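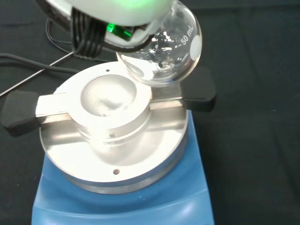

Notes from the Dye Kitchen

10 November 2023

Well, friends, the leaves are down, the studio heater is making its usual noises, and I finally have a minute to sit and write up the indigo weekend for those of you who couldn't make it (and for those who did and have been asking me for the vat recipe ever since, it's coming, I promise, as soon as I can read my own handwriting).

Preben Lauritsen drove down in September with the back seat full of folded cotton and a box of clamps he has been collecting since before I met him. He taught two days of folding and binding, and if you have ever tried to explain to a room of grown people how to pleat a yard of cloth evenly while it keeps sliding off the table, you'll know what kind of patience that takes. We started with simple accordion folds and small wooden blocks, and by the second morning people were stitching. I had planned to float around and be helpful, but I sat down next to the window with a needle and didn't get up until lunch.

What I love about stitched resist is the pulling. You sew your lines, loose as you like, and then you gather the threads up tight and knot them, and the cloth turns into this hard little caterpillar. Mine had a knot give way in the vat, so one side of my scarf has a big soft cloud where there should be a row of diamonds. I was cross for an hour and now it's my favorite part, and I've worn it to the grocery store twice.

A few things I scribbled down, in no order. Scour your cloth longer than you think you need to, even if the package says it's ready for dyeing. Wet it out well and squeeze it before it goes in, and lower it slowly so you don't carry air down with it. Several short dips gave us much better blues than one long one. Preben lets his pieces rest between dips until all the green has gone, and he won't be hurried about it. And please, please rinse before you snip your threads, then again after. I cut first on a napkin and got blue all over the white bits.

The finished cloths are hanging in the front room at Wornent through the end of the month, and I do hope you'll stop in. Sakai sent over a bolt of their plain linen for us to play with, and the big hanging by the stairs was made from that, with everybody doing one section. You can tell exactly where one pair of hands stops and another begins.

On the practical side, thread packs and plain cotton squares are back on the shelf, and the Sumirine needles came in too, the long ones with the decent eyes. We'll hold a mending and stitching evening next month for anyone with a half-sewn piece in a bag somewhere. Bring it as it is, tangles and all. There's tea, and I'll make the seed cake again if I can find the tin.

If you borrowed a pair of the long gloves, I'd be glad to have them back. They're the gray ones.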